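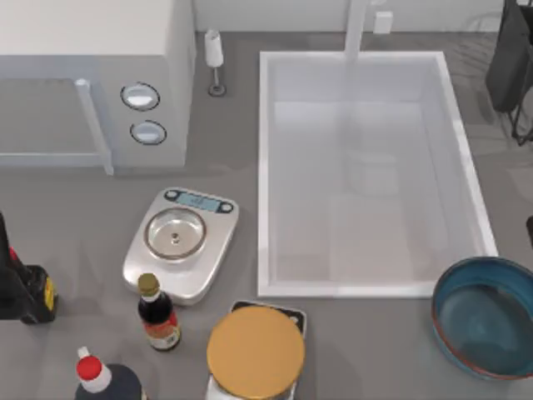

Chapter 14
When Statutes Fall Behind: Repeal, Reform and the Role of Parliament

Every legal system carries laws that were passed for a society which no longer exists. Some are harmless and simply forgotten. Others continue to be enforced, or may be enforced at any time, and these raise harder questions about who should remove them and when.

This chapter considers the two main routes by which an outdated law may lose its force. The first is repeal, where the legislature passes a new Act to cancel the old one. The second is a ruling by a court that the law conflicts with the constitution. The two routes differ in speed, in cost and in the kind of authority they claim.

We begin with the island state of Pledow, whose Sunday Trading Ordinance remained in force long after most shops had ceased to obey it. In Rafferty v Ellotis District Council, a shopkeeper fined under the Ordinance argued that a law so widely ignored could no longer bind anyone. The court disagreed. Disuse, it held, does not amount to repeal – a statute stands until Parliament or the constitution removes it.

A petition bearing 3,915 signatures was laid before Parliament the following May. The debate that followed is studied in section 14.2, together with the dissenting report by Efe Iyamu, who held that the matter should be put to a referendum.

Before reading further, students should review the distinction between a bill and an Act in Chapter 3. Terms printed in bold are defined in the glossary.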